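Huvov grout brush, long handle

I bought the Huvov from the hardware counter in Stekalcombe to replace a scrubbing brush that had gone flat. We have a shower room and a small utility floor, both tiled, and I have used it on both since September.

The head is narrow and stiff, and it sits in the joint without much steering. The handle comes in two parts that screw together. Mine worked loose every few minutes until I put a turn of tape on the thread — after that it stayed put. With ordinary bathroom cleaner it lifted soap and most of the brown marks by the door. It did nothing for the old mould behind the tap, which needed bleach and a night's wait.

Dark tile is where I would take more care. Pale grout dust dries on it as a grey film, so rinse twice and wipe it down with an old towel. 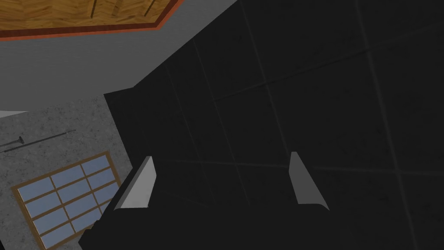
Black tile over a large area, computer render.

Benjie Galang, who tiled our shower room, told me to keep stiff bristles off polished stone. I tried a corner of a spare piece and it did leave faint lines. On glazed tile I have seen no marks at all.

The bristles have splayed a little at one end. Spare heads are sold separately, though the shop in Ornville had none when I asked. A 500 ml bottle of cleaner lasted me through both rooms.

Good on floors, a bit long for a shower cubicle. I would buy it again, with the tape.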